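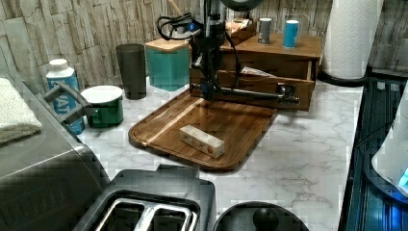 Fällt durch den Küchenarm bei uns eine Stelle weg?
Nach jetzigem Stand keine. Die Zusage gilt für den Standort Arnen, steht schriftlich in der Betriebsvereinbarung und läuft bis zum Ende des Probebetriebs.

Das zuerst, weil es die häufigste Mail war. Jetzt der Rest, etwas durcheinander, Redaktionsschluss ist heute Mittag und die Notizen aus der Hauswirtschaft kamen erst vorhin.

Küchenarm in Arnen: Zwischenstand im Mai

Für alle, die nicht in Arnen arbeiten: Villatton betreibt dort 232 möblierte Wohnungen auf Zeit, fast alle mit eigener Küche. Nach jedem Auszug muss die Arbeitsfläche auf den Stand gebracht werden, der in der Liste steht. Teebeutel, Becher, Dosen, Küchenrolle, Brett. Was liegen geblieben ist, kommt in die Schublade oder in die Fundkiste. Klingt nach wenig. Ist aber der Teil, bei dem die Frühschicht am meisten Zeit verliert, sagt die Zeiterfassung, und das sagt auch jeder, der es schon mal gemacht hat.

Seit dem Winter läuft der Versuch, das Wegräumen von Kleinteilen einem Arm zu überlassen. Die Aufgabe, an der gerade geübt wird: Schublade am Holzkasten, kleine Schachtel vom Schneidebrett, hinein damit, Schublade zu. Immer wieder, mit kleinen Änderungen. Schachtel weiter links, Schachtel verdreht, Brett schräg. Wer im Vorbeigehen denkt, da passiere immer dasselbe, liegt fast richtig.

Gesteuert wird in der Übungsphase noch von Menschen. Wing-sze Hsieh leitet das Projekt und hat die Schichten so gelegt, dass immer jemand aus der Hauswirtschaft und jemand aus der Technik zusammen dran sind. Das war am Anfang umstritten. Die Technik wollte lieber allein, geht schneller. Nach vier Wochen war die Diskusion vorbei, die Leute aus der Hauswirtschaft hatten schlicht bessere Griffe. Sie wissen, von welcher Seite man eine flache Schachtel packt, ohne sie übers Brett zu schieben.

Was sich im Dienst geändert hat

Bisher war die Frühschicht ein Block. Rein in die Wohnung, Fläche, Bad, Betten, raus. Seit März gibt es in Arnen eine geteilte Variante: Wer will, macht einen halben Dienst in den Wohnungen und einen halben in der Übungsküche. Gleiche Bezahlung, Zulage für die Anlernzeit. Neun Kolleginnen und Kollegen haben sich gemeldet, mehr als Plätze da waren, deshalb wird jetzt monatlich gewechselt.

Mawar Rahman war beim ersten Durchgang dabei und hat uns ein paar Zeilen geschickt, hier gekürzt:

"Ich dachte, ich sitze da und drücke Knöpfe. Man steht aber die meiste Zeit. Die Augen sind abends müder als die Beine, das kannte ich gar nicht mehr. Gut finde ich, dass mich endlich jemand fragt, WARUM ich etwas so mache. Nach all den Jahren habe ich zum ersten Mal erklärt, wieso die Dosen oben auf dem Kasten stehen und nicht daneben. Nicht so gut: Man ist nach der halben Schicht raus aus dem Rhythmus und muss in den Wohnungen wieder reinfinden. Und der Pausenplan passt hinten und vorne nicht."

Der Pausenplan ist inzwischen angepasst. Zumindest auf dem Papier. Wer trotzdem durcharbeiten muss, bitte sofort bei Sandrine Deschamps im Betriebsrat melden, auch wenn es einem albern vorkommt wegen zehn Minuten. Sie sammelt die Fälle und braucht sie für die nächste Runde.

Die Sache mit der Schublade

Kleinigkeit mit großer Wirkung. Der Kasten hat Schubladen, in denen oft schon Papier liegt, lose Zettel, gefaltete Sachen. Beim Zuschieben kann sich das nach hinten stauchen und dann geht die Schublade beim nächsten Mal schwer auf. Die Hauswirtschaft streicht sowas mit der flachen Hand glatt, ohne nachzudenken. Stand in keiner Anleitung. Musste jetzt aufgeschrieben werden, und zwar so, dass es auch jemand aus der Technik versteht, der noch nie eine Wohnung übergeben hat.

Ardalan Salehi hat daraus ein Blatt gemacht: "Was wir tun, ohne es zu merken". Hängt in Arnen neben dem Dienstplan. Wird laufend länger. Einige Einträge:

Papier in der Schublade flach drücken, bevor etwas dazukommt.
Schachteln mit Aufdruck nie mit der Öffnung nach unten greifen.
Das Brett nur bewegen, wenn nichts drauf liegt.
Becher mit dem Handrücken wegschieben geht, mit den Fingerspitzen kippt er.
Deckel von Dosen erst prüfen, dann anfassen. Manche sitzen locker.
Küchenrolle am Ständer anfassen und nicht am Papier.
Neben dem Toaster immer Platz lassen, auch wenn es dann krumm aussieht.

Wer etwas ergänzen will: Stift hängt dran. Bitte leserlich, Ardalan tippt das ab und hat letzten Monat einen halben Nachmittag an einem einzigen Wort gerätselt.

Inzwischen will auch Sirstead das Blatt haben, für die Einarbeitung neuer Leute, ganz ohne Arm. Ist schon unterwegs.

Die Arbeitsfläche bleibt übrigens mit Absicht voll. Die Frage kam mehrfach, ob man das nicht erst mal leer räumen könnte, damit es der Arm leichter hat. Könnte man. Hilft aber in einer echten Wohnung nichts, dort stehen Kanister, Becher, Flaschen und Geräte eben rum. Deshalb bitte in der Übungsküche nichts "schön machen", auch nicht gut gemeint nach Feierabend! Ist schon vorgekommen, danach passten die Aufnahmen vom Vormittag nicht mehr zu denen vom Nachmittag, und die Technik war, sagen wir, kurz angebunden.

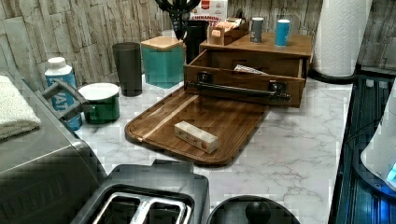

Was die Auswertung hergibt und was nicht

Kurz, denn Zahlen gibt es erst wenige. Vereinbart ist eine Serie von 100 Durchgängen mit derselben Aufgabe, bei denen jeder Eingriff von Hand notiert wird. Die läuft noch. Vorher nennt das Projekt keine Quote, und wir drucken auch keine, obwohl auf dem Flur schon welche unterwegs sind. Wer eine gehört hat: vergessen.

Sekar Mangundap führt die Liste auf der Technikseite. Bei ihm sieht es nach Fehlerarten so aus, in seiner Reihenfolge und ohne Gewähr:

Greifer setzt zu hoch an, Schachtel bleibt liegen.
Schachtel gegriffen, aber verdreht, passt so nicht durch die Öffnung.
Schublade nicht weit genug offen.
Abbruch durch Bediener, weil unsicher.

Der letzte Punkt ist ihm wichtig. Ein Abbruch ist kein Fehler vom Bediener und wird auch niemandem zugeordnet. In der Liste stehen keine Namen, keine Kürzel, keine Dienstnummern. Das war die Bedingung vom Betriebsrat und ist technisch auch so umgesetzt, Sandrine hat es sich zeigen lassen. Zweimal sogar, beim ersten Mal war noch eine Spalte mit Uhrzeiten drin, aus der man die Schicht hätte ablesen können. Die Spalte ist weg.

Zu den Aufnahmen: gefilmt wird die Arbeitsfläche und was darauf liegt. Keine Gesichter, kein Ton. Wer aus Versehen durchs Bild läuft, kann es direkt sagen, der Abschnitt wird dann gelöscht. Aushang mit Ansprechpersonen hängt an der Tür. Es gab die Sorge, dass über die Aufnahmen Tempo verglichen wird. Laut Vereinbarung verboten. Wer das Gefühl hat, es passiert trotzdem — melden, nicht runterschlucken.

Stimmen aus der Schicht, ungefiltert

Wir hatten einen Zettelkasten aufgestellt. Ein paar Zettel, so wie sie waren:

"Endlich mal eine Arbeit, wo ich nicht auf die Knie muss."

"Wenn der Arm die Fläche macht, bleibt für uns das Bad. Das Bad will keiner. Hat das mal jemand zu Ende gedacht?"

"Ich fand die Einweisung zu kurz. Habe mich erst in der zweiten Woche getraut, überhaupt was anzufassen."

"Bitte auch Spätschicht mitmachen lassen."

"Mir ist das Ding zu langsam, ich werde beim Zugucken nervös."

Zum Badthema, weil es gleich mehrfach kam: Wing-sze nimmt das mit. Es gibt noch keine Antwort. Die Befürchtung, dass am Ende nur die schweren und unangenehmen Teile bei den Menschen bleiben, ist berechtigt und steht jetzt als eigener Punkt auf der Tagesordnung der nächsten Projektrunde. Der Betriebsrat fordert, dass die Mischung im Dienst erhalten bleibt, auch wenn einzelne Handgriffe wegfallen. Die Geschäftsleitung sagt dazu bisher "wird geprüft". Wir fragen nach.

Zur Einweisung: wird verlängert. Ab dem nächsten Wechsel läuft jeder erst mal mit, bevor er selber steuert, und zwar so lange er will. Kein Test am Ende. Dazu ein kurzer Teil auf Englisch, das war auch ein Wunsch.

Zur Spätschicht: geplant, hängt am Personal. Die Übungsküche muss immer doppelt besetzt sein und abends ist schon jetzt knapp.

Und danach?

Offen. Falls die Serie gut läuft, geht ein Arm probeweise in eine leerstehende Wohnung, immer noch mit jemand daneben. Falls nicht, wird die Aufgabe kleiner geschnitten, dann vieleicht erst mal nur die Schublade. Der Dienstleister Ong, der bei uns die Wäsche macht, hat ebenfalls Interesse angemeldet, da gab es bisher ein Telefonat und mehr nicht. Gerüchte über eine Auslagerung der Flächenarbeit an Ong stimmen nicht, haben wir extra nachgefragt.

Eine Änderung im Stellenplan gibt es doch: Für Arnen wird intern eine Stelle "Anleitung Übungsküche" ausgeschrieben. Kein Studium nötig, verlangt wird Erfahrung in der Hauswirtschaft und dass man anderen etwas erklären kann. Teilzeit geht. Die Eingruppierung wird noch verhandelt, Sandrine will sie höher haben als im Entwurf. Interesse schon jetzt formlos an Wing-sze, die Ausschreibung kommt dann über den üblichen Verteiler.

Termine und Kleinkram

Offene Übungsküche für alle aus dem Haus, jeweils ab 14 Uhr, Aushang beachten. Zugucken ohne Anmeldung, selber steuern mit.

Sprechstunde Betriebsrat zum Thema Küchenarm: direkt im Anschluss, im Raum nebenan. Kaffee gibts.

Zettelkasten bleibt stehen. Der Schlüssel war kurz weg, ist wieder da.

Nachtrag zur letzten Ausgabe: Wir hatten geschrieben, die Zulage gelte nur im ersten Monat. Falsch. Sie gilt für die gesamte Anlernzeit. Wer zu wenig auf der Abrechnung hat, bitte bei der Personalstelle melden, wird nachgezahlt.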